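Print this article | E-mail this article

Let the pitcher finish the game

By Behrouz Parsa

I came to baseball as an adult, so perhaps I see it a bit differently from people who grew up with it. In my first season watching at Grolgate, a pitcher went nine innings on a cold evening and we all stood up for him. I did not understand every rule yet, but I understood that.

Today I almost never see this. In our league the starter leaves after the fifth inning, sometimes earlier, even when he is throwing well. Last October Shivam Negi had given up one hit and the manager took him out. The next two relievers walked five batters between them and Zuline lost by a run.

I know the arguments. Arms are injured more easily than we once believed, and hitters do better when they see the same pitcher a third time. Kobe De Smet, who coached our juniors for 15 years, has explained this to me with much patience, and I accept most of it. A boy of fifteen should have a strict limit.

But Negi is a grown man and he was not tired. A number was decided before the game and the number was obeyed. I think a manager should look at the man on the mound and ask him how he feels.

There is also the question of the people who pay. For 400 spectators at Grolgate, the starting pitcher is the name they came for. When he sits down after an hour, something leaves the game with him, and four pitching changes make a long night for families.
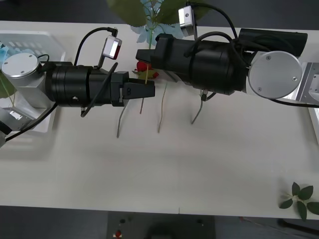
My proposal is a small one. Let each club try it for 10 games next season: no fixed limit for adult starters, only the judgement of the manager and the catcher. Mamta Pal, who keeps score for us, has offered to record the results. If the arms suffer, I will write in this same column that I was wrong.

Print this article | E-mail this article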